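Grostell Folding Cell: Set-up and Care Guide
Section 7. When the gripper loses, creases or will not let go of a sheet 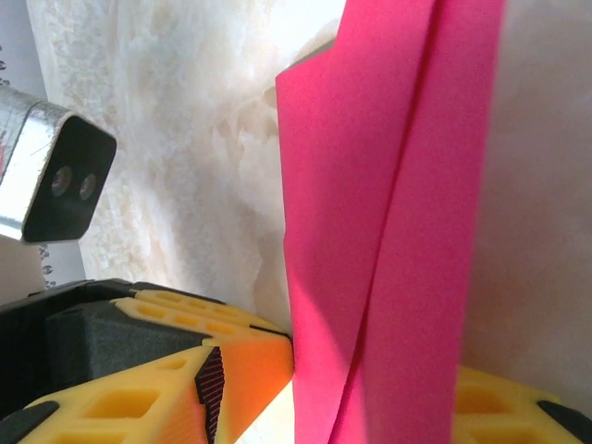

Figure 7.1. Folded sheet standing between the two yellow fingers, seen from the wrist camera.

7.1 Before you begin

Paper is a kind and forgiving material in the hand and a surprisingly awkward one for a machine. A sheet that behaved beautifully all morning may start to lean, slide or pick up a crease after lunch, and it is easy to feel that you have broken something. Most likely you have not. The greater part of the paper troubles reported to us are put right with a clean cloth, a little patience and a restart, and this section is laid out so that you try those gentle things first.

Please read 7.2 all the way through before touching the arm, even if you have used the cell for years and have done this job a dozen times. The rest can be read as you go along, with the guide propped open on the bench beside you.

You will need:

A lint-free cloth, slightly damp
A second cloth, dry
The 2 mm hex key from the lid of the tool tin
A soft brush (a clean watercolour brush does very well)
A few spare sheets of the same paper that gave the trouble
The cell logbook and a pencil

7.2 Making the cell safe

CAUTION. The fingers can close without warning while the drive is live, including when the arm looks quite still and the program has stopped on a fault. Never put a hand between the fingers to free a sheet until you have finished all of the steps below.

1. Press the red stop button on the front of the control box. The arm will hold its position for a moment and then settle.

2. Wait until the amber lamp has gone out. It takes a little while, and it always feels longer than it is.

3. Turn the key switch to OFF, take the key out and put it in your pocket. Do not leave it on the bench, where a helpful colleague may find it.

4. Support the wrist with one hand from beneath and check that it is not sinking. If it is sinking, do not carry on. Lower it on to the foam rest and turn to 7.7.

5. If there is a sheet between the fingers, leave it there for now. The way it is sitting will tell you a good deal about what went wrong.

Note. The wrist camera stays powered with the drive off, so you may go on using the viewing screen while you work. Take care not to lean on the camera cable, which runs closer to your elbow than you might expect.

7.3 Reading the fault number

The control box shows a number whenever a grip has been judged a failure. Write it in the logbook before you clear it, together with the time of day and the colour and weight of the paper. We do know how tempting it is to skip this when there is work waiting, but a page of honest entries has solved more of these faults for us than any spanner.

Fault 34. The fingers closed further than expected. Either there is no sheet between them or the sheet has slipped out.

Fault 294. The fingers stopped sooner than expected. The sheet may have folded over on itself at the base, or something may be lodged against a pad.

Fault 645. The fingers opened on command but the sheet was still seen between them. This is the "will not let go" fault.

Fault 1573. The motor drew too much current while closing. Do not clear this one and try again. Go straight to 7.6.

If you see a number that does not appear here, write it down all the same and look in the full list at the back of the guide.

7.4 The sheet slips, leans or drops (fault 34)

By far the commonest cause is dust on the gripping pads. Coloured papers shed a fine powder as they are handled, and it works its way into the ridges of the pads, where it acts rather like flour on a rolling pin.

1. Make the cell safe as in 7.2.

2. If a sheet is still held, look at where it meets the fingers. It should stand between the two of them near its base, with room to either side of the gripper body. A sheet held by one corner was badly placed at the start, and you should also check the paper stand as in section 4.

3. Ease the fingers apart using the hand wheel at the back of the gripper, turning it slowly anticlockwise. Lift the sheet straight up and put it to one side. Do not pull it sideways across the pads.

4. Brush each pad from top to bottom with the dry brush. Follow the direction of the ridges.

5. Wipe each pad with the damp cloth, then with the dry one. Do not use spirit, window cleaner or hand gel. All of them leave the rubber shiny, and a shiny pad will never hold paper well again.

6. Look closely at the edges of the pad for lifting. If a corner comes away under a light push of the fingernail, the pad needs replacing and you should stop here until a new one has been fitted.

7. Brush out the square openings in the fingers while you are about it. Scraps like to collect in them.

8. Allow the pads to dry in the air for the time it takes to make a cup of tea.

9. Put the key back, restore the drive and run the short grip test from the Care menu with a fresh sheet.

Note. Please use a fresh sheet for the test. A piece that has been gripped several times has soft patches in it, and you may find yourself chasing a fault that belongs to the paper.

If the sheet still slips after cleaning, raise the grip setting by a single step and test again. Resist the urge to go up several steps together. A heavy grip hides a dirty pad for a day or two, marks every sheet in the meantime and wears out the finger joints.

7.5 The sheet comes out creased where it should not be (fault 294, or no fault at all)

A folded sheet has a mind of its own. The two panels either side of the fold do not always lie flat together, and if the fingers close while one panel is standing proud of the other, the paper may buckle near the base. The cell will sometimes notice this and sometimes not, so do trust your own eyes here.

1. Make the cell safe and bring up the wrist camera view.

2. Compare the crease with the fold line on your pattern sheet. A crease that follows the pattern is a proper fold and nothing to worry about. One that begins at the pads is the fault you are looking for.

3. Release the sheet with the hand wheel as before and lift it clear.

4. Check that both fingers move by the same amount when the wheel is turned. Give it a few slow turns each way and watch the tips. If one finger lags behind the other, look for a scrap of paper caught in its joint.

5. Run a dry fingertip along the sides of the fingers. The printed plastic can throw up a small burr after a knock, and a burr will catch paper every time. A few light strokes with the nail file in the tool tin will take it off.

6. Set the approach speed to Slow in the Care menu and run three grips with fresh sheets. If all three are clean, you may go back to Normal.

Our tester Bjartur Nørgaard spent most of one January on this fault at the Stenivden workshop, convinced that the fingers were out of line. The fingers were perfectly good. The stack of paper had been stored beside a radiator and had taken on a curl so slight that it could be found only by laying a ruler across it. We now ask everyone to keep paper flat, wrapped and away from heating, and to let a new packet rest in the room overnight before it is used.

7.6 The sheet will not let go, or the motor is straining (faults 645 and 1573)

CAUTION. Do not tug at a trapped sheet with the drive on. If it comes free suddenly, the fingers may follow it shut.

1. Make the cell safe.

2. Turn the hand wheel gently anticlockwise. If it moves freely and the sheet stays put on one pad, you have nothing worse than a tacky pad. Peel the paper away from the top downwards and clean both pads as in 7.4.

3. If the wheel is stiff, stop turning. Slacken the two small screws in the rear cover of the gripper with the hex key, by half a turn each and no more. Try the wheel again.

4. If it now turns, the cover was overtightened. Nip the screws up until they just stop, and leave them there.

5. If it is still stiff, leave the screws slack, tie the yellow tag to the wrist and do not use the cell.

6. For fault 1573, feel the motor housing with the back of your hand. If it is uncomfortable to touch, leave the cell off for an hour before doing anything else.

Note. Owners of the older Dagdag gripper will find one screw in place of two. The steps are otherwise the same.

7.7 When to ask us for help

Please stop and get in touch if the wrist sinks under its own weight with the drive off, if a finger is cracked, if fault 1573 comes back after the motor has rested, or if the red stop button ever fails to stop the arm. In this last case turn the cell off at the wall and do not turn it on again for any reason, however short the job.

The Grorkberg service desk will ask for the fault number, the grip setting and the last few lines of your logbook, so have them to hand. If you can save a still from the wrist camera before you release the sheet, send it along as well. The Save button is at the lower edge of the viewing screen, and stills are kept until the memory is full, when the oldest are written over.

Spare pads are supplied in pairs. Fit both together, even if only one is worn, and write the change in the logbook under Parts. The fitting steps are in section 8.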